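Drustville's Reuse Shed Is Getting a Bigger Home

I've been going to the reuse shed at the Drustville transfer station for years (my kitchen chairs came from there, and so did the lamp I'm typing under), so I was pretty happy to hear the town is finally moving it out of that drafty lean-to. Starting in March it'll be in the old Stulletti Paint building on the other side of the scale house. Same road in, same gate, just hang a left where you used to go straight.

If you've never been in the Stulletti building, it's a nice surprise. It has 3,518 square feet of floor, real lights, a loading door on the back and heat that works. The lean-to had 490 square feet and a tarp for a fourth wall. I once watched a whole box of paperbacks blow out of there in a windstorm and chased a cookbook halfway to the brush pile. I still have the cookbook!

The town put the shed's numbers up on the board by the gate, and I stopped to read them because the line was long. Last year 1,627 items went home with somebody. That's sofas, skis, baby gates, a church organ bench, you name it. The sign doesn't say how many things came in and had to go to the landfill anyway, and I'd love to know, but it's still a lot of stuff that didn't get buried.

The move is costing $3,000, mostly for shelving and a new ramp, and it's coming out of the scrap metal money. No change to your sticker fee. I asked twice.

What I'm most excited about is furniture. The old place could hold maybe one couch at a time, and if it rained you didn't want that couch. The new place gets a whole furniture side, with chairs and stools along the window wall and the big pieces by the loading door. There's also going to be a repair bench, which people have been begging for. You can tighten up a wobbly leg or swap out a missing bolt right there before you take a thing home, and tools will be on hand during open hours. Bring your own screws if you need an odd size. The coffee can of leftovers is coming over from the lean-to, but I've dug through that can and it's mostly picture hooks.

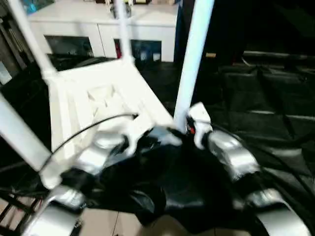 What they'll take and what they won't

The list has changed a little, so read this before you load up the car.

Yes to wood, metal and plastic furniture, dishes, books, hand tools, bikes, toys with all their parts, lamps with a good cord, and picture frames. Outdoor furniture is a yes all year now, which is new. It used to be summer only and folks would leave patio chairs by the fence in October and hope for the best.

No to mattresses, car seats, cribs, anything with a gas tank, and TVs of any kind. Upholstered pieces have to get a look from the attendant first. If it smells like the basement it came from, it's going back in your truck. Paint is still a no, and yes, everybody has already made the joke about the building.

Chairs and tables can come in pieces as long as all the pieces are there. Please tape the hardware in a bag to the biggest part. I spent most of a Bruditz bookcase's assembly last fall hunting for four pegs that were probably still in somebody's garage.

Hours and parking

The shed will be open 8 a.m. to 2 p.m. on the days the transfer station is open, and drop-offs stop at 1:30. The limit on browsing is going up from 15 minutes to 30, hooray. Park along the fence, and don't block the loading door even if you're only running in for a second. The lot in front of the building is shared with Lytvynenko Tree Service next door, and their trucks need room to swing out.

The lean-to closes for good at the end of February and there'll be a short gap while everything gets hauled across. Don't leave things at the gate during that stretch, they'll be treated as trash. I've got a rocking chair in my hallway waiting for opening morning and I bang my shin on it every night, so if I can hold out, you can too.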